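From: listmember at shelf-and-bin list
To: Nosturville Household Storage list
Subject: Re: [storage] small baskets for bottles: rim height, staining, tipping

Replying to the depth question and the stain question together. Quoted text is trimmed to the parts I answer.

> I have the small square Ollum baskets on the shelf over the
> sink and I want to use them for squeeze bottles and the
> little clear ones with screw caps. Two problems.
>
> 1. The bottles lean. If there is only one in a basket it ends
> up against a corner at an angle and the next person who pulls
> the basket out tips it.
>
> 2. The inside has gone tan. The outside is still more or less
> white. Dish soap did nothing. Is this something in the
> plastic or something on it, and does it matter if I want to
> keep kitchen bottles in there?

On 1.

Leaning depends on the fit at the base and the rim height relative to the bottle. Rim height is the easier one to get right when buying. My working rule is that the rim should reach the shoulder of the bottle or a little higher, with the cap clear. With a lower rim the bottle pivots over it when the basket is pulled forward quickly. With a higher one you can't get your fingers on the cap and you end up lifting the bottle by pinching the walls, which on a thin clear bottle means squeezing it.

The small baskets I use measure 108 mm inside, floor to rim. I took that with a steel rule standing on the floor of the basket, away from the corner radius. Measuring in the corner gives a lower number and is probably where the figure posted last month came from. The outside height is no use for this. It includes the foot and the roll of the rim.

Base fit: a round bottle in a square basket touches at two walls at most when it is pushed into a corner, and the rounded corners take away some of that contact. The draft angle makes it worse. The walls slope outward, so a bottle standing straight on the floor has a gap at the top that is wider than the gap at the bottom. It will lean until its shoulder meets the wall. For my narrow bottles, 39 mm across the base, the lean is enough to be annoying and not enough to leak.

Things I have tried for the gap:

Shelf liner cut to the floor outline. Works. It stops the base from sliding, and the lean never gets started. Cut it slightly small so it lies flat at the radius. Wash it when you wash the basket or it holds whatever drips.

Cardboard divider. Works until it gets damp. Over a sink I would not bother.

Filling the space with other bottles. Works only while the basket is full. Take one out and the rest move.

A folded cloth. Holds the bottle well but hides drips, and the drips are what you want to see.

If you put a single bottle in, set it against the back wall, the side away from you. Pulling the basket forward then pushes the bottle into the wall. Set against the front wall, the same pull swings it backward across the whole floor. Going back in, the direction reverses, so push slowly.

On 2.

Two separate causes that look alike.

Surface film: oil, sauce or tea residue that has dried in the texture of the inner wall. It is darker low down and in the corners, follows drip lines, and has an edge you can find with a fingernail. Dish soap and a brush remove most of it. Baking soda paste removes most of the rest.

Color in the plastic: even, no edge, nothing to feel. Either pigment from food has moved into the surface or the plastic itself has yellowed. Scrubbing doesn't help and the scratches give the next stain somewhere to sit.

A quick test is to wipe one patch with rubbing alcohol on white paper towel. Color on the towel means film. If the towel stays clean, stop cleaning.

I soaked one basket for 21 hours in warm water with oxygen bleach powder at the strength on the tub, topping up with hot water when I remembered. It came out lighter but still beige on the inner walls. I don't think a longer soak would have done more; the change I could see was all there by the first evening. Chlorine bleach I would leave alone here. I have had it turn an off-white tray a worse yellow, and the printing on the outside of these baskets may not survive it. Mine have the little face near the bottom of the front and it helps to have it, as it tells you which way round the basket goes on the shelf.

Whether it matters: for closed bottles standing in the basket, no. Nothing touches the food. For loose food I would use a different basket regardless of color, as these were sold to me as storage and I have never found a food mark on the underside.
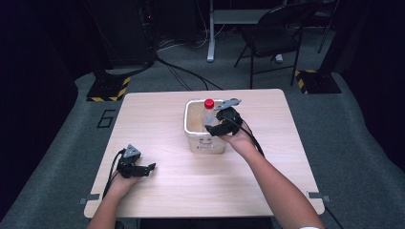
Small off-white basket, clear bottle with red cap, standing upright. Cap just above the rim. Faint tan on the inner walls.

That cap position is what I would aim for. There is enough of it above the rim to get hold of, and the body of the bottle is down inside the walls. The rolled rim also matters more than I expected. It stiffens the top, so the wall doesn't bow when the basket is lifted from one side, and it is easier on the fingers than a cut edge. The unrolled version they had at the shop in Darton is cheaper and I would skip it for bottles. It is fine for sponges.

Do the check on a table before you load the shelf. A clear bottle makes it easy: you see the basket wall through it and can judge the gap on the far side without moving anything. With opaque bottles, look straight down from above.

> Would the taller Hashmi bins be better? They are the same
> footprint.

For tall bottles, yes. For the small ones, no. The cap goes below the rim and you are back to reaching in. The footprint is also only nominally the same. The Hashmi base is narrower and the walls slope more, so it needs more shelf at the top than at the bottom. Two side by side on my shelf touch at the rims and leave a wedge of dead space underneath. If the shelf is shallow, measure at the rim.

One more point on depth that was raised off-list. If your shelf has a lip, the basket has to be lifted over it, and that lift tilts it toward the wall. Bottles already at the back wall stay there. I have had mine set up this way for nine months and the only one that has gone over was a half-used bottle I had put in the middle.

I still don't have a good answer for very small bottles, the travel kind. Everything I have is too deep for them. If someone has measured the shallow Ollum tray on the inside, please post floor to rim and the width at the floor, not the width at the top.

--
Nosturville Household Storage list
Plain text only. Please trim quotes when replying.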